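### 3.2 Storage of shared consumables

The second part of the study dealt with small supplies held in common: tape, labels, string and marking pens. At the Civdale site these had been kept in closed drawers, and staff at Predmont reported the same arrangement. Seo and Pongsiri (Section 2) treat a shared supply as lost when it can't be located within 4 minutes of a request, and we keep that definition. Open plastic baskets with perforated sides were chosen as the alternative to drawers. Colour was used as a cue for both the container and its contents (Figure 4).

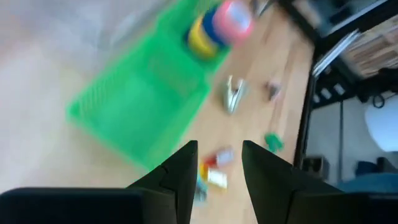
*Figure 4. Green mesh basket on a wooden tabletop, with coloured items in a row.*

Each room kept a paper log. An entry gave the item wanted, the time of the request and the time it was found – or the word "lost" where the limit had passed. Entries with no start time were dropped before analysis. The logs were collected in March and copied into a single table by the second author, who didn't know which rooms had changed over to baskets.

Tape was the most requested item in both conditions. Rolls were stacked flat by colour, with no rule on the order of the stack. Two baskets were enough for the tape and the odds and ends in a small room, and larger rooms were allowed up to 4.
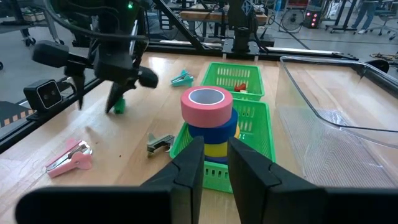 ### 3.3 Treatment of the logs

The combined table held 4000 entries. A subset of 400 was drawn at random and coded a second time by Jaruwan Pongsiri, working from the original paper. Where the two codings differed, the paper entry was read again by both coders and a single value agreed. Handwriting was the usual cause of a mismatch, mainly in the time columns.

Search time was taken as the difference between the two logged times, in whole minutes. It is a coarse measure. Staff rounded as they pleased, and the Clostasel rooms rounded more than the others.

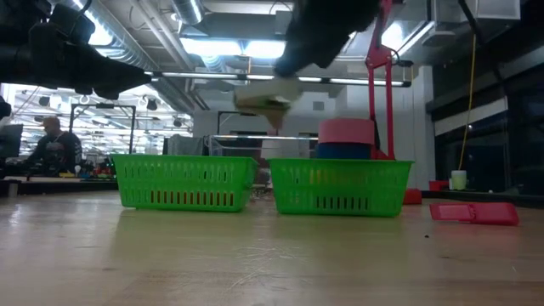 For that reason we compare the share of lost items between conditions and leave mean search time to the appendix. Rooms were the unit of analysis, as entries from one room are unlikely to be independent. The model of Son was fitted with room size as a covariate. Mi-kyung Seo checked the fit with the Clostasel rooms left out, and those results are given beside the main ones in Section 4.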